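Handout 4: Surge protection, and what the box doesn't say
Monday, July 6, 2026

Read before lab. Bring the Milanach strip you were issued in April.
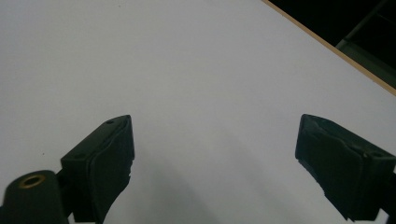
Rutherford Department of Electronics Technology

Start with the joule rating. The Jilness strip claims 1287 joules and the Fosetti claims 2845, so the Fosetti must be twice as good. Maybe. A joule figure tells you how much energy the parts are supposed to soak up before they quit. It says nothing about one big hit versus many small ones, and the makers don't all add it up the same way.

Clamping voltage gets less space on the label. Find it anyway. Lower is better, though I'd want to see the test current before believing any of them.
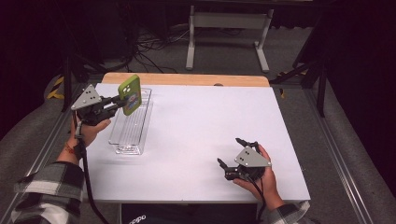

Next, the green "protected" light. On many cheap strips it only means power is present. The varistor (MOV) behind it may be long dead. Trace the circuit before you trust the lamp.

MOVs wear out. Ours start to conduct at around 130 percent of line voltage, and that point can drift down with every surge they take.

No strip will stop a direct lightning strike. If a package hints that it will, read the warranty terms and see who pays.

For lab: problems 1 and 2, with the strip unplugged whenever the cover is off.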